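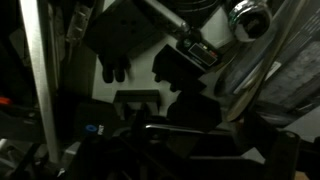 Metal drawer rolls open by itself and small parts slide to the front

Community Help > Home & Workshop > Cabinets and Storage

Ruby-Lee Quinlan
Brildale

I have a dark metal drawer cabinet under a wood countertop in a workroom. The cabinet is a Sutcliffe, bought used, 35 inches tall without the top. It was moved to a different wall in June and ever since then the wide drawer has been creeping open. If I push it shut firmly it stays. If I push it shut the way a normal person does, it comes back out an inch or two and sits there until somebody walks into it.

The other part of the problem is what's inside. I keep small black plastic parts in that drawer (caps, end pieces, a few brackets) and they don't stay where I put them. I lay them out in the middle and by the end of the day some of them are up against the front. The drawer floor is bare painted metal, light gray, very smooth.

Things I have tried so far:

Cleaned the slides with a dry rag. They were dirty but cleaning made no difference to the creeping.

Put a folded piece of cardboard under one front foot. That helped a little, then the cardboard flattened.

Swapped the heavy stuff from this drawer to a lower one. Now it rolls open more slowly but it still rolls open.

The floor is concrete with sheet flooring over it. I'm told the cabinet weighs 137 pounds empty, so I would like to avoid unloading the top and tipping the whole thing if I can. The countertop is not screwed to the cabinet as far as I can tell, it just rests on it and on a cleat at the wall. 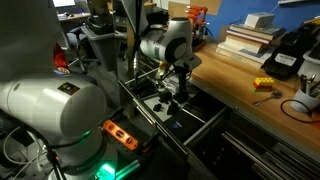 My main question is where to take the level reading. The countertop and the cabinet don't agree with each other. The top reads fine front to back in every spot I tried, and the drawer doesn't, so I've been going back and forth between the two and getting nowhere. I've been laying the orange torpedo level on the left rim of the open drawer, and I don't know if that is a fair place to measure from, or if I should be using the silver rails, or taking the drawer out and measuring on the cabinet itself. Should the drawer be open or closed when I check?

Also, is there a cheap liner that will stop little plastic parts from moving around without making them hard to pick up? I had a foam one in another cabinet and it shed crumbs on everything.

Thanks. I can get to it on Friday so there's no rush.

Tom in Cabinets

Don't go by the countertop. If it rests on a wall cleat at the back, it can be level while the cabinet under it leans. You only care about the cabinet.

Don't go by the rim of an open drawer either. When a drawer is pulled out, its own weight and whatever is in it make it sag at the front, and the more you pull it out the more it sags. You will read a forward tilt even on a perfect cabinet. Sideways across the drawer it's not so bad, but front to back it will fool you every time.

Do it this way:

1. Close all the drawers except the wide one. Take the wide one out completely. Most slides of this kind have a small lever on each side. On a lot of them you push one lever up and the other down at the same time. If yours has no levers, pull the drawer all the way out, lift the front, and keep pulling.

2. Set the level on the fixed part of the slide, the part still attached to the cabinet wall. Check the left one front to back, then the right one. Write both down. If they match each other, your slides are mounted evenly and the whole cabinet is leaning. If they don't match, one slide is mounted crooked and you can shim the feet until next year without fixing it.

3. Check side to side across the bottom of the cabinet opening.

4. Now fix the feet. Turn the level end for end after each reading and read it again. Cheap torpedo levels are often off a little, and if the bubble moves to the other side when you flip it, split the difference.

For a drawer that rolls open you want the cabinet dead level front to back, or leaning very slightly toward the wall. I mean very slightly. I go for the bubble just touching the line toward the front. If you overdo it the drawers will be a pain to pull and things will slide to the back, where you can't see them.

Cardboard is no good for this. It compresses, as you found. Use plastic wedge shims from any hardware store. Snap them off flush so you don't kick them.

You don't need to tip the cabinet. Take the drawers out first so it's lighter, then use a flat pry bar with a scrap of wood under it as a pivot, right at the front corner. You only need to raise it enough to slip a shim in. Have a second person put the shim in, and tell them to keep their fingers out from under it. If there is anything on the countertop that can fall over, move it before you lift, in case the top shifts with the cabinet.

When you put the drawer back, line up both sides before you push. If it stops partway, pull it out and start again. Forcing it is how people knock the ball bearings out of the cage.

gravelroad

had the same thing, it was the detent. theres a little bump or rubber piece at the back of the slide that holds the drawer closed. mine had worn off. you say it stays shut when you push it hard so i bet yours is half worn. level it all you want it will still creep if the detent is gone

i just put a magnetic catch on it. 3 dollars

Tom in Cabinets

gravelroad has a point about the detent and I should have mentioned it. When the drawer is out, look at the back end of the slides and compare them with one of the drawers that behaves. If the bump or the rubber is flattened on the wide drawer only, replace that pair. I would still level first. It was fine before the move, so the lean is the new thing.

Marguerite W.

I can only help with the liner part. I sort hardware for a theater shop and have tried most of them.

Foam crumbles, you already know that. The open-weave rubbery kind sold for kitchen shelves holds well but small parts catch in the holes, and it leaves a waffle print on painted metal after a couple of years. I pulled one up last summer and had to scrape the drawer.

What I use now is Finero ribbed drawer mat. It is a solid sheet with low ridges on it, and you can cut it with scissors. Put the ridges side to side across the drawer so each one acts as a little stop when the drawer is pulled open or bumped shut. If you lay them front to back the parts just travel down the grooves. It wipes clean. The smell is strong the first week, so unroll it somewhere else for a few days before you cut it.

I also had a Skorutano gel mat, the sticky type. It holds very well, too well for light plastic pieces. You end up peeling each one off, and it picks up every bit of dust in the room. I would skip it for what you describe.

One more thing on black parts. A gray floor is a good background for them and you'll lose that if you buy the mat in black, so get the light gray or the clear. I bought black the first time and spent a week feeling around for rubber feet I couldn't see.

If you have only a few parts in a wide drawer, shallow trays work better than any mat. A tray that fills the drawer side to side can't go anywhere. Mine are up to 5 inches wide and I push them together against one wall of the drawer, then fill the gap with a strip of wood. Then it doesn't matter much if the drawer gets slammed.

Ruby-Lee Quinlan
Brildale

Thank you all. Took the wide drawer out and measured on the slides like Tom said. Left and right match each other, both lean toward the front, so it's the cabinet. The rim reading had made it look about twice as bad.

The rubber piece on the right slide is also flattened compared to the drawer under it. The left one looks okay. I've got plastic shims now and will do the front feet first, then see how it behaves before I order slides.

Going with the ribbed mat in light gray. Does anyone know if it needs to be taped down at the corners, or does it stay put?

Marguerite W.

No tape. Cut it a hair large so it fits snug against the sides and it will stay.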